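# The Last Week at Brasside

Marisol Manríquez started on the inventory at six in the morning, before the bus from Vilstead came in.
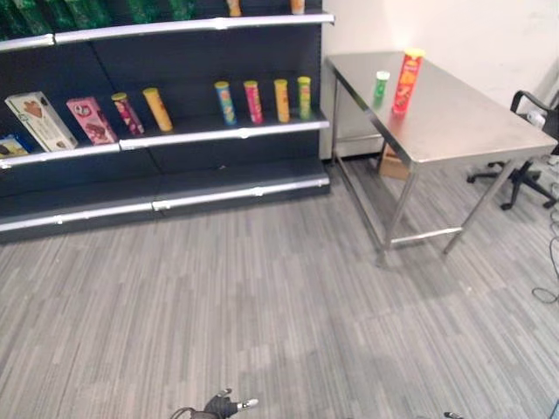 ## Morning

Her uncle had left her the store in June, along with a debt of 870 dollars to a bread supplier and a drawer of keys that fit nothing. She had sold insurance for most of her life. She did not know what canned peaches should cost.

Evaristo Ayala came in at eight and put his hat on the counter.

"You're closing," he said.

"At the end of the week."

"Your uncle owed me a chess game."

"I don't play."

"Neither did he." He bought a newspaper and read it standing up, the way he had for years, and then he folded it and put it back on the rack. Marisol let him.

She went on with the list. Soup, 51. Matches, three boxes. In the back of the ledger she found a page with names down the left side and amounts down the right. Dineo Steyn was there, and Wenceslao Zavala, and others she had never met. It came to 174 dollars. None of it had been crossed out, and the oldest line was from before she was married.

## Afternoon

Dineo Steyn came in for milk at four. Marisol had the ledger open and did not close it in time.

"I wondered where he kept that," Dineo said. She turned it around and found her own name. "Eleven dollars. That was the winter the mill shut."

"You don't have to."

"I know what I have to do." She put a ten and a one on the page, paid for the milk separately, and went out to her truck.

Marisol got a pencil and drew a line through the name. She put the money in an envelope and wrote the bread supplier's address on the front. Then she called the man who was buying the building and asked him how firm he was on the date.

He said he would have to check. She said that was fine, and while she waited she priced the peaches.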